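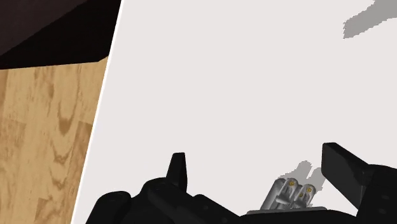 Posted in: List archive > Camera support > Heads, plates and sliders

We use cookies to remember your display settings and to count visits. By continuing to read the archive you accept this. OK | Settings

Subject: Re: Re: Berell slider, anyone using one?
From: Hilde Nijs
Date: April 17, 2019

Jozef,

I've read your message twice now and I'm still not persuaded, so forgive me if I go through it bit by bit. I've left in the parts I'm replying to and cut the rest.

Jozef Verhoeven wrote:
> I've had the Berell slider since March and I'd say it does everything
> the Pruleo does for well under half the money. The carriage runs
> smoothly, the feet level up fine on rough ground, and the maker gives
> the load as 15 kg, so it will take any camera people here are likely
> to own.

The load figure first. Fifteen kilos doing what? Sitting still in the middle of the rail with all the feet down on a concrete floor? I can well believe it. I'd believe more than that. But a slider that's holding a camera still is a very expensive shelf. What I want to know is what the rail does when the weight is at one end and the whole thing is up on a single tripod, which is how most of us will use it. Neither the box nor the leaflet says. I rang Timmermans to ask and the chap there read me the same line off the same leaflet.

My own camera with the long lens, the head and the little monitor comes nowhere near 15 kg, and on the Berell they had out on the counter the far end dipped enough to see with the naked eye. You push the carriage along and the horizon goes with it. You can correct for that afterwards if you crop, but then I've paid for a slider and I'm still spending my evenings straightening footage.

> As for the end droop you mention, I put a second support under the
> far end and it goes away completely.

Well, yes. It would. A plank goes away completely if you put a second support under the far end. Now I'm carrying 2 tripods up the dunes, and I have to level one against the other in soft sand, with the light going. The Pruleo isn't free of droop either, before somebody writes in to tell me so. I've used a borrowed one and it sags a touch when you're right out at the stop. It's a good deal less, though, and it comes back the same every time, so you learn where it is.

> Smoothness: I can't tell the two apart by hand.

I'd like to know how slowly you were going. At a walking sort of pace they all feel lovely. Try it at the speed you'd want for a close shot of a flower or a watch, where the whole move takes most of a minute. On the shop one I could feel a little catch, always in the same place, a hand's width from the left stop. It may have been a bit of grit, shop models get a hard life. It may also have been a join. I asked if I could wipe the rail and try again and was told they'd rather I didn't, which I thought odd.

> I shot the whole of the Forville film on it and had no complaints.

I saw the Forville film and I liked it very much, the part at the lock especially. But I've watched it again since your message with this in mind and I could find very few moves in it where the camera travels more than half the rail. Most of them are short pushes in, from the middle, with a wide lens. That's about the kindest job you could give any slider. I'm not saying that to be sharp. You shoot the way you shoot and it suits you, and if that's what a person wants one for then the Berell may be perfectly all right. I only mean that "no complaints" from you doesn't tell me much about a long sideways track with something heavy on top.

> The drag knob is the one weak point, it needs a good twist.

You say this in one line at the end and I'd have put it at the top! If the drag knob needs a good twist when new, what's it like after a winter? On the old one I had before this (no name on it at all, bought at a fair) the knob went exactly that way. First it needed a twist, then a hard twist, then it needed a pair of pliers, and then one day the carriage ran down by itself with a camera on it and stopped at the end with a bang. The camera lived. The plate didn't. So I'm touchy about knobs.

Could you do me a favour and take it off and look at what it presses on? If there's a proper brass pad in there I'll think again. If it's the end of a bare screw pushing straight on the rail, you'll have a row of little dents by now and I'd be glad to hear how that feels when the bearings go over them.

Next, the price. Timmermans have it down as the Berell "kit" at 521, with a bag, a head and the spare feet. Without the kit they don't stock it. I don't need a third head and I don't need another bag, I've a cupboard of bags. Once you take that into account I don't think it's "well under half" of anything, because the Pruleo price you're comparing with is the bare rail at the full ticket, and I have never seen anybody pay the full ticket for one. They turn up second hand. Not often, and you have to be quick, but they do, and the bearings on them can be changed at home with an Allen key. Can they on the Berell? The leaflet has no parts list that I could find. It has a page about keeping it away from children.

Guarantee is 2 years according to the leaflet and "moving parts excepted" according to the small print. On a slider, I ask you.

What would change my mind:

- a clip from one end stop to the other, slow, long lens, one tripod under the middle, pointed at something with a straight edge in it
- the same clip again with the camera on the other way round
- what's behind the drag knob
- somebody other than Jozef (sorry Jozef) who has had one through a cold spell

I'd happily bring my own tripod over and do the first two with you, if you're free at all before the end of the month. I can borrow the Pruleo again so we'd have them next to each other on the same legs with the same camera. If the Berell holds up I'll say so on the list and buy you lunch.

One last thing, for whoever asked about using either of them upside down under a shelf: please look at how the end caps are held on before you try. On the shop Berell they were a push fit. I pulled one off with two fingers.

Hilde

--
To leave this list, send a blank message with "unsubscribe" as the subject.

Recent threads in Camera support
- Quick release plates that don't twist
- Fluid head gone stiff, can it be regreased?
- Sandbags: filled or empty by post?
- Re: Berell slider, anyone using one?
- Spiked feet on a wooden stage
- WANTED: centre column for old tripod, any condition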